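Water Sharing and Border Trade on the Mamo River: Project Report
Student: Haoran Ren
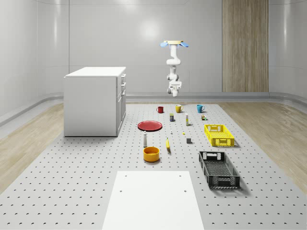

The question of my project is whether two neighbors can continue to trade when they disagree about water. I chose the Mamo, a river which passes first through Wandamska and after that through Prenura. In October the upstream side closed two gates, and the downstream side answered with a fee on fruit trucks.

I read 16 newspaper articles and 6 public statements, from both sides in equal number. I also used the customs tables of the border town Brastico. Before the fee, some 3000 trucks crossed there in a month. In the month after it the number fell to 800.

The statements speak mostly about national rights. The farmers, when the newspapers quote them, speak about prices and spoiled fruit. Only one article mentions the old water agreement, and it does not explain its rules.

My opinion is that the fee should be removed first, as it hurts people on both banks. Talks on the gates will need more time. I could not find customs tables for the smaller crossings, so my numbers are for Brastico only.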